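Ticket 1516 : perte du réseau Wi-Fi dans la pièce du fond
Produit : répéteur Culla, modèle mural
Routeur : Plostum
État : ouvert, en attente de réponse du support
Ouvert en : janvier

Résumé du problème

Bonjour. Je m'excuse d'avance pour mon français, ce n'est pas ma première langue et j'essaie d'écrire avec précision.

J'ai installé le répéteur Culla dans le couloir, dans la prise qui est à côté de la porte de la salle de bain. Le routeur Plostum est dans l'entrée. Dans la pièce du fond, la connexion fonctionne bien le matin, ensuite elle disparaît vers 14 h 30 et revient le soir. Les appareils restent connectés au nom du réseau, mais aucune page ne s'ouvre. Le voyant du répéteur reste fixe pendant la coupure, donc on croit que tout est normal.

Dans l'entrée et dans la cuisine je n'ai pas de coupure. Une ligne fixe, reliée par câble au routeur, ne tombe jamais non plus. Je pense donc que le fournisseur d'accès n'est pas responsable, mais je peux me tromper.

Ce que j'ai déjà essayé

1. Redémarrage du routeur, puis du répéteur, avec dix minutes entre les deux. La connexion est revenue tout de suite, et elle est repartie le lendemain à la même heure.

2. Remise à zéro complète du répéteur avec le petit bouton au dos. J'ai refait l'association par le bouton WPS. Aucun changement.

3. Changement du canal sur le routeur. Il était en automatique, je l'ai fixé sur 11, puis sur 6. Avec le canal 6 la coupure est arrivée un peu plus tard dans l'après-midi, mais elle est arrivée.

4. Séparation des deux bandes. J'ai donné un nom différent à la bande 5 GHz. C'est ici que j'ai vu quelque chose d'intéressant : la bande 5 GHz disparaît de la liste des réseaux, et la bande 2,4 GHz reste visible mais sans accès à Internet.

5. Mise à jour du répéteur. La page d'administration dit que la version est déjà la dernière. Je n'ai pas trouvé où vérifier cela sur votre site.

6. Débranchement du commutateur Cemik qui est derrière le meuble. Je voulais être sûr qu'il n'y avait pas une boucle. Même résultat sans lui.

Réponse du support (premier niveau)

Merci pour ces informations détaillées. Pouvez-vous relever la durée du bail DHCP dans l'interface du routeur, ainsi que l'adresse IP que le répéteur obtient avant et pendant la coupure ?

Ma réponse

J'ai relevé ceci. Le bail est réglé sur 24 heures. Avant la coupure, le répéteur a une adresse normale, donnée par le routeur. Pendant la coupure, il a une adresse qui commence par 169.254, et je comprends que cela veut dire qu'il n'a rien reçu. J'ai aussi envoyé des pings vers le routeur depuis la pièce du fond : environ 1300 ont eu une réponse, et ensuite plus rien jusqu'au soir.

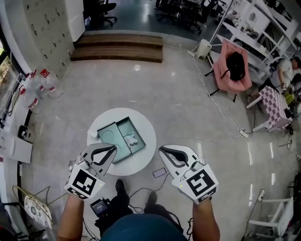
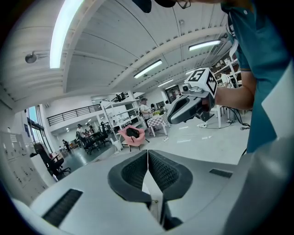
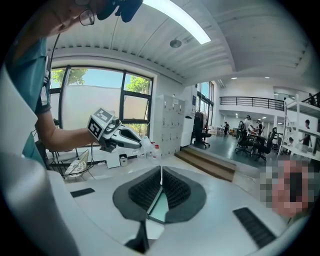
Essais faits après votre réponse

7. Adresse fixe pour le répéteur. Je l'ai réservée dans le routeur Plostum avec l'adresse MAC qui est imprimée sur l'étiquette. La première journée s'est passée sans coupure. Le jour suivant, la coupure est revenue, mais elle a duré moins longtemps et les appareils ont retrouvé Internet sans redémarrage.

8. Lecture du journal du routeur. À l'heure de la coupure il y a 2 lignes qui se répètent, une qui parle d'un conflit d'adresse et une autre qui dit « radar detected, channel change ». Je crois que la deuxième explique la disparition de la bande 5 GHz. J'ai vérifié, le routeur était sur le canal 100. Je l'ai mis sur 36 hier soir.

9. Pour le conflit d'adresse, j'ai trouvé un ancien boîtier Hosseinzadeh qui était encore branché dans le placard. Son serveur DHCP était actif. Je ne savais pas qu'il distribuait aussi des adresses. Je l'ai désactivé ce matin, à 9 h 15.

Questions qui restent

Est-ce que je dois garder l'adresse réservée pour le répéteur, ou est-ce mieux de revenir à la configuration automatique ?

Le voyant fixe pendant une coupure, est-ce un comportement prévu ? Dans le manuil il est écrit qu'il doit clignoter en orange quand la liaison est perdue.

Je laisse le ticket ouvert encore quelques jours et je noterai l'heure si la coupure se produit de nouveau.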